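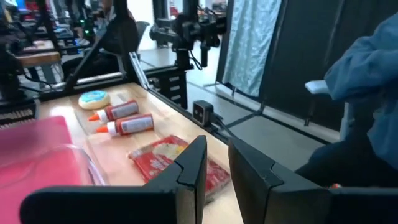
*Station 4, wrist view: cookie, two icing tubes and wrapped package on the table.*

**Pre-run safety check — Driseck grasping study**
Checked by: Ikhsan Chong, March

- [x] Both fingers secure; no play at the bases.
- [x] Emergency stop tested from the operator's seat.
- [x] Far rail tight. *Comment: re-torque after every 71 runs.*
- [ ] Cable along table edge clipped down. *Comment: open item — fix before the next block.*
- [x] Grip force limit loaded from the Mansilla settings file.
- [x] Item positions set from layout 9.
- [ ] Spare tubes in stock. *Comment: request sent to Plevier.*

**Comments on method.** The force limit was lowered after the first 3,000 grasps, when squeeze tubes were dented more often than wrapped items. Results before and after the change must be reported separately.

Station may run at reduced speed until the open items are signed off.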